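Drovton linen service moves to single-item sorting from November

Thu 27 August

The Drovton community laundry will stop accepting mixed bundles of bedding and clothing from November, under a revised intake procedure released by its operator, Plarkia.

Sheets, blankets and garments will have to be separated before they reach the wash line. Mixed loads are currently accepted at the counter and sorted on the floor of the receiving room, a step the operator says accounts for most of the delay between drop-off and the first wash cycle.

Operations manager Aarti Srivastava said the service handles around 400 bundles a week. An internal review of one week's intake found that 51 had to be rewashed. The most common fault was dark lint transferred to light-coloured bedding, followed by small items carried through the cycle inside the folds of a sheet.

"A bunched sheet holds water unevenly and will trap anything that is lying against it," Srivastava said. "The centre of the bundle comes out of the extractor at a different moisture level from the outside, and the dryer sensor reads the average."
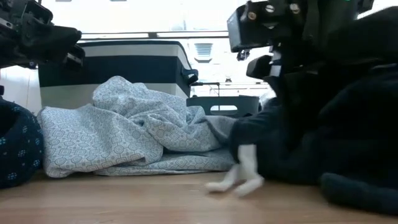
A patterned light blue-grey sheet heaped beside black fabric, with a small white piece at the edge of the pile.

Under the new procedure, patterned and plain sheets may be combined if they are of similar colour and weight. Black and other dark fabrics will go in a separate bag. Socks, gloves and other small pieces are to be placed in a closed mesh bag, available at the counter at no charge.

Each bag will be limited to 8 kilograms dry weight. Heavier bags will be split by staff and processed as two loads, with the second load charged at the standard rate.

Sheets do not need to be folded. They should be shaken out and laid loosely in the bag, with fitted corners turned right side out. Blankets with a filling will continue to be weighed and dried individually on the low-heat program.

Igor Szulc, who supervises the wash line, said staff had tested the method over 3 weeks at the smaller Drasorcombe depot. Sorting time per bundle fell during the test, although drying times for heavy cotton were unchanged. He said the depot would keep a sorting area for bags that arrive incorrectly packed.

Labels in two colours will be issued with customers' bags in the weeks before the change. Existing Plarkia bags remain valid and can be relabelled at either location during normal counter hours.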